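Speaker notes: Cover crops on small vegetable ground
Growers' evening, Ellon Grange hall
5 August 2018

Slide 1. Title
Wait for the side door to close before starting. Thank the Grange for the hall. Say up front that questions are fine at any point, and that the seed list is on the back table.

Slide 2. What I grow
39 acres in all, 25 of them in vegetables. The rest is hay and a wet corner I leave alone. Silt loam, a little heavier toward the creek. I am talking about my own ground tonight. Anyone on sand will need to change the dates and probably the rates.

Slide 3. Why I started
The lower field crusted over every spring. Water stood in the wheel tracks for days after a rain. I was buying compost every year and could not see much change for the money. First cover was plain oats, planted too late, and it grew to about ankle height before it froze. Even so, that strip was easier to work the next spring than the bare ground next to it.

Slide 4. What I plant now
Oats and field peas after early crops. Both winter-kill here in most years.
Cereal rye after anything that comes off late. Rye will sprout in cold soil when not much else will.
Buckwheat in summer gaps. It flowers in 30 days or a bit more. Mow it before the seed sets or you will be pulling buckwheat out of the fall carrots. I have done this twice.
Crimson clover: mixed results. Came through one winter well, poor the next. I still plant a little.

Slide 5. Timing
This is the slide people ask for, so leave it up. Work back from first frost. Oats and peas want a good six weeks of growth. If you are past that, skip them and go to rye. Have the seed in the shed before you need it. I order in February now, when I do the vegetable seed.
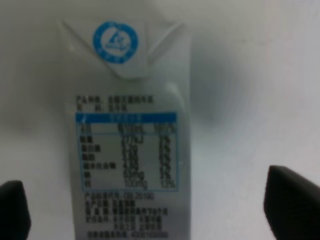
Milk carton, back panel.

Slide 6. Seeding
I broadcast with a hand-cranked spreader and drag a section of chain harrow over it. A drill is better if you have one. Peas need to be covered properly or the birds take them. Mention that the Mendes farm plot across the road used a drill on the same mix and got a more even stand than I did.

Slide 7. Killing rye
Do not let it get away from you. Tall rye is hard to turn under and it ties up nitrogen while it breaks down. I mow at knee height, wait a few days, then disk, then wait again before planting. Two weeks is the least I would give it. Three is safer ahead of small seed such as lettuce or carrots. Transplants put up with more.

If someone asks about roller-crimping: I have not done it. Say so and move on.

Slide 8. Cost
Seed is the main cost. Rye is cheapest, clover the most per acre. Fuel is two extra passes. I have cut compost by some 30 percent on the lower field and left it the same elsewhere. I have not tried to put a dollar value on the drainage.

Slide 9. Problems
Slugs under heavy residue in a wet spring.
Volunteer rye along the field edges.
One bad lot of peas with poor germination. Keep your tags.

Slide 10. Questions
Repeat each question for the back row. Stack the chairs along the north wall afterward. Projector goes back in the hall closet.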